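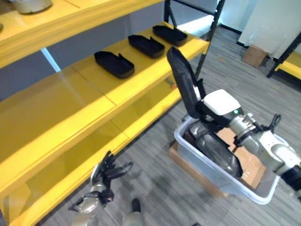

Relatório de progresso - projeto Furkbridge, regras de operação
Responsável: Washington Lacerda
Data: 15 de outubro

1. Situação
A versão 2 das regras para a célula de separação de calçado está em uso. Foram registrados 268 ciclos completos entre a estante amarela e a caixa plástica, 19 deles interrompidos pelo operador. Cada interrupção tem ficha própria, revista por Benjamín Jara.

2. Regras em vigor
A mão esquerda fica aberta e parada enquanto o braço direito solta a peça. Ninguém entra na área acarpetada com o braço em movimento. O sapato é levado até acima da caixa de papelão antes de a garra abrir. 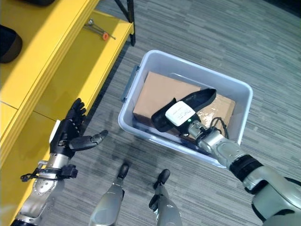
3. Pendências
Falta fixar o limite de velocidade junto à estante - a Greka propõe até 70% do valor nominal. A lista de verificação da Femus ainda não cobre os cabos do punho. Entregamos a versão 3 em novembro.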